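Kincombe Forums > Fit-out and Furniture > Cloth on a work table, shared room

skuvar_56
Posted May 9, 2019
Our table is small and stands mid-floor, office chairs behind it, desks and monitors along the far wall. It wears a lime-green tablecloth with a drop at the front and sides. I want to keep the cloth for colour contrast: grey items show up well on it.

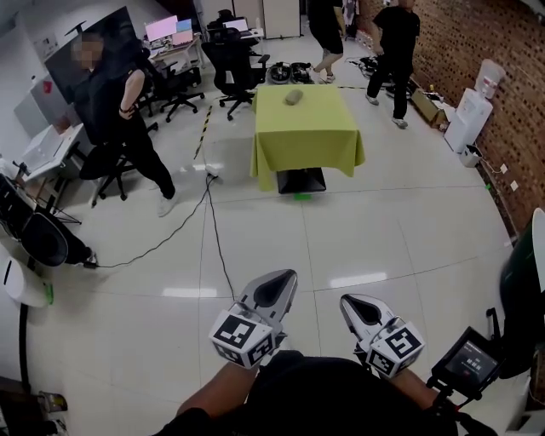

The drop is my concern. At 40 cm it catches on chair arms whenever someone rolls past. Options are hemming to 11 cm or clips. Preferences?

mathebula
Hem it. Clips mark the edge and get in the way of your forearms.

Sivix105
Disagree. Hemming is permanent and you may change tables. Use clips on the underside, two per side. I've run mine that way since January with no marks.

mathebula
Underside clips only hold if the top has a lip. Has it?

skuvar_56
No lip. Square edge.

mathebula
Then hem.

Sivix105
Or fit elastic corners. What's the rest of the room like? Bare brick and metal decking are hard on the ears, and a longer cloth absorbs a little.

skuvar_56
Red brick on one side, exposed corrugated decking overhead with white steel beams, fluorescent fittings. There's a clothes rack near the doorway at the back. 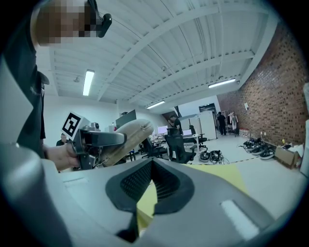
Thread length: 2 min read

mathebula
A tablecloth won't do anything measurable for echo under a deck like that. You'd want panels on the brick. Separate job.

Sivix105
Measurable, no. I said a little.

skuvar_56
Leaving acoustics for another thread. Ordering elastic corners, will hem if they slip.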